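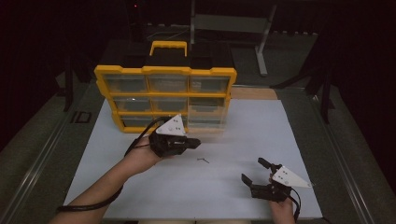 Photo : Dulce Ponce / Pirkside

Accueil Journal Entreprises Marchés Archives Contact

Temps de lecture : 5 minutes

Classé dans : Carnet d'une directrice financière, Financement

Décembre, vers onze heures du soir

Je reprends ce carnet après trois semaines de silence. Guadalupe Montes m'a demandé au déjeuner si je l'avais abandonné, et j'ai répondu que non, que j'attendais seulement d'avoir quelque chose à dire. Maintenant j'ai quelque chose à dire, mais je ne suis pas certaine de le dire bien. Le français est ma troisième langue et le soir il devient plus lent.

Nous n'irons pas en Bourse au printemps. Le conseil de Pirkside l'a décidé ce matin, par quatre voix contre une. La voix contre était celle de Gumaro Palacios, et je ne lui en veux pas. Il a mis de l'argent chez nous quand nous n'avions même pas de comptable, il attend depuis longtemps.

À la place, nous allons émettre un emprunt obligataire privé, souscrit pour la plus grande partie par Barasa. C'est moi qui ai présenté le dossier. J'avais préparé quarante pages et je n'en ai utilisé que six, les six où il y avait des tableaux. Xóchitl Mendoza m'avait prévenue : « Ils vont lire le taux, la durée et les garanties, le reste tu peux le garder pour toi. » Elle avait raison, sauf pour les garanties, qu'ils n'ont pas lues du tout. J'ai dû y revenir deux fois.

Je veux noter les conditions pendant que je les ai en tête. Durée de cinq ans, remboursement à la fin et intérêts versés deux fois par an. Une option nous permet de rembourser plus tôt à partir de la troisième année, avec une pénalité qui diminue. Deux ratios à respecter, celui de l'endettement et celui de la couverture des intérêts, vérifiés chaque semestre. Le premier ne m'inquiète pas. Le deuxième, oui. Si Gellon paie ses factures à quatre-vingt-dix jours comme cette année, nous serons justes en juin, et je n'aime pas être juste.

J'ai donc demandé que la première vérification soit repoussée à la fin de l'année prochaine. L'avocate de Barasa a écrit « à discuter » dans la marge. Dans mon pays d'origine, cela voudrait dire non. Ici, je crois que cela veut dire qu'il faut rappeler.

Pourquoi pas la Bourse ? On me le demandera, alors je m'exerce. La banque nous proposait une fourchette de prix que je trouvais flatteuse, et quand un banquier me flatte je relis les notes de bas de page. La fourchette reposait sur trois sociétés comparables, dont l'une est Brullulell. Or Brullulell vend des abonnements et nous, nous vendons surtout des contrats de maintenance. Ce ne sont pas les mêmes marges, ni les mêmes clients, ni la même façon de perdre un client. Quand j'ai retiré Brullulell du calcul, la fourchette est descendue si bas que j'ai refait l'opération trois fois, et la troisième fois avec Anayeli Villalobos assise à côté de moi.

Il y avait aussi les frais. Je n'avais jamais additionné tout ce que coûte une introduction : les auditeurs, les avocats des deux côtés, la communication, l'assurance des administrateurs, et puis tout ce qu'il faut payer ensuite, chaque année, pour rester coté. Pour une société de notre taille c'est une dépense lourde, et elle ne dépend pas du succès.

Et puis les salariés. Dans le projet, nous réservions 3 000 actions aux employés sans condition d'ancienneté. Je tenais beaucoup à cette ligne. Elle disparaît avec le reste, et je dois le leur annoncer moi-même avant les congés. J'ai écrit trois versions du message. La première était trop froide, la deuxième s'excusait trop. La troisième est chez Guadalupe, qui va corriger mes prépositions et peut-être aussi le ton.

Le déjeuner, j'en ai parlé en commençant. Guadalupe mange très vite et parle très lentement, ce qui laisse à l'autre le temps de réfléchir. Elle pense que nous avons bien fait, mais pour de mauvaises raisons. Selon elle, nous avons eu peur des mois de janvier et février, où les fenêtres de marché se ferment sans prévenir, et nous avons appelé cette peur de la prudence. Je lui ai dit que la différence n'était pas très grande dans un bilan. Elle n'a pas ri.

Après-midi consacrée à Gumaro. Il m'a appelée vers trois heures, de sa voiture, et la ligne coupait. Il voulait savoir à quel moment il pourrait vendre une partie de ses titres. J'ai expliqué que le contrat avec Barasa n'interdit pas une cession entre actionnaires, mais qu'il faudra leur accord au-delà d'un seuil. Il a demandé quel seuil. J'ai dit que je le lui enverrais par écrit, et je ne l'ai pas encore fait. À faire demain avant neuf heures. Il possède 900 titres de la première émission et 500 de la deuxième, et ils n'ont pas exactement les mêmes droits. C'est une chose que nous aurions dû mettre en ordre depuis longtemps. Anayeli le répète à chaque clôture.

J'ai aussi appris un mot aujourd'hui. L'avocate a parlé d'une clause « balai ». J'ai cru à une faute de frappe, puis j'ai compris qu'il s'agissait de ce qui ramasse tout ce que les autres clauses ont laissé par terre. Je l'aime bien, ce mot. Je l'aime moins dans notre contrat, où elle fait onze lignes et permet à Barasa d'exiger le remboursement pour « tout événement significatif défavorable ». Défavorable à qui, significatif selon qui ? J'ai demandé une définition avec un chiffre dedans.

Je relis et je vois que je n'ai pas écrit si je suis contente. Je suis soulagée, je crois. Pendant huit mois j'ai vécu avec un calendrier collé sur la porte du bureau, avec les dates du prospectus, du visa, de la tournée des investisseurs. Je l'ai enlevé ce soir en partant. La colle a pris un peu de peinture.

Demain : le seuil pour Gumaro, rappeler l'avocate, les prévisions de trésorerie avec l'hypothèse Gellon à soixante jours et l'autre à quatre-vingt-dix. Demander à Xóchitl si la banque va nous facturer le travail déjà fait. La lettre de mission est ambiguë sur ce point, et c'est moi qui l'ai signée.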